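Downtown Merchants' Association, Clakmont
Minutes of the May general meeting
Taken by Sigrún Hafstein, secretary

We got going at 6:40 p.m. I had 18 members signed in by the time the door closed, plus two people from the town clerk's office who asked to just listen. The April minutes were approved with one fix — I'd written that the Nanayakkara shoe shop was moving to Mill Street, and it's only the stockroom that's moving. Sorry about that!

Vendor license fee
This took up most of the night, so I'll do my best. The town council has put out a draft that would drop the yearly license fee for shops under a certain sales level. Everybody likes that part. What people don't like is that the draft never says which year's sales get counted. If it's last year's, then a few of us who had one good holiday season get bumped over the line and pay the full $631. Mr. Nanayakkara wants it to be a three-year average. The bakery wants whichever year is lowest (there was some laughing, but I think she meant it). We voted to send the council a letter asking for the average, 11 in favor, four against, three sitting it out. I'm writing the letter and will send it around for comments before it goes in. Please read it this time, folks. Last time I got one reply and it was about a comma.

The clerk's people told us the council will take written comments through the end of the month and that a letter counts the same as showing up to speak. They couldn't say when the vote would be.

Loading zone on Harbor Street
Still a mess. Trulteck says its drivers can't use the zone before 8 a.m. with cars left there overnight, and the florist says Trulteck's trucks are the ones sitting there all morning. Both things can be true, in my opinion. We talked about asking for a 20-minute limit and a second sign at the corner end, where the old one is hidden by the tree. No vote. The Trulteck manager and the florist agreed to walk the block together and come back in June with something they can both put their names to.

Cameras at the parking lot
Short update. The town has priced out lights and cameras for the lot behind the hardware store and would like us to share the cost. I asked who gets to look at the recordings and for how long they're kept, and there wasn't an answer. Several people said they'd pay for lights tomorrow but want that in writing before they pay for cameras. I feel the same way. Tabled until we hear back.

Money
We have $3429 in the account after the spring banners were paid for. Dues are still owed by a handful of members and I won't list you here, but you know who you are and I do too. The Dolov account for the website renews in June and the price went up again. I was asked to see whether we can go month to month.

Complaints desk
For newer members: if you have a problem with an inspection, a permit or a bill from the town, you can bring it to us in writing and we'll take it to the clerk together with any others like it. We had two this month, both about trash pickup being charged twice. The clerk's people took copies with them. I'll report back.

Sidewalk sale
Same hours as last year. The closed part of Main Street will run one block shorter so the pharmacy can keep its driveway open — they asked nicely and it didn't seem worth a fight. Tables need to be in by 9 a.m. and please, please don't tape anything to the lampposts. If you want a spot by the fountain, tell me before the June meeting, and it's first come, first served.

Other business
The yarn store asked if we'd think about a shared gift card. Lots of interest, lots of questions, mostly about who pays when the card gets spent in a different shop from the one that sold it. She's going to bring numbers.

Someone asked for the meetings to start later so people who close at seven can make it. We'll try 7:15 in June and see how it goes.

Adjourned at 8:25 p.m. Next meeting is same room, new time.

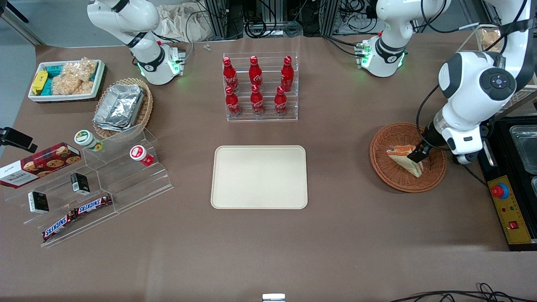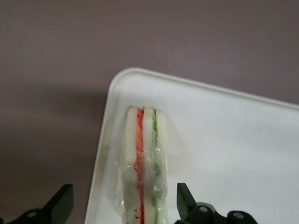 Top: sandwich in the round basket, snacks in the tray. Bottom: a white tray from above.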